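Can Machines Tidy a Workshop Drawer? Final Project Report
Misaki Okabe and Reinaldo Amaral. Supervisor: Colleen Fortin
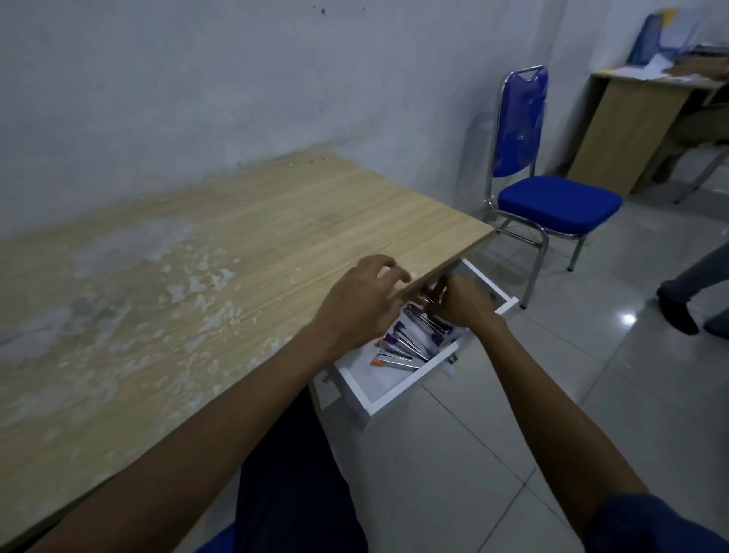 Figure 1. Taking a tool by hand from a drawer of screwdrivers and pliers.

1. Purpose
This project examined whether present machines can take over small shop-floor chores. The chore chosen was the retrieval of a named hand tool from a shared drawer.

2. Findings
Over 27 trials, the Lerkine arm retrieved the correct tool in 15. Most failures occurred where handles lay across one another. Student participants completed the same task without error.

3. Recommendation
The arm is not yet suitable for unsupervised use. Further trials with sorted trays are proposed for April.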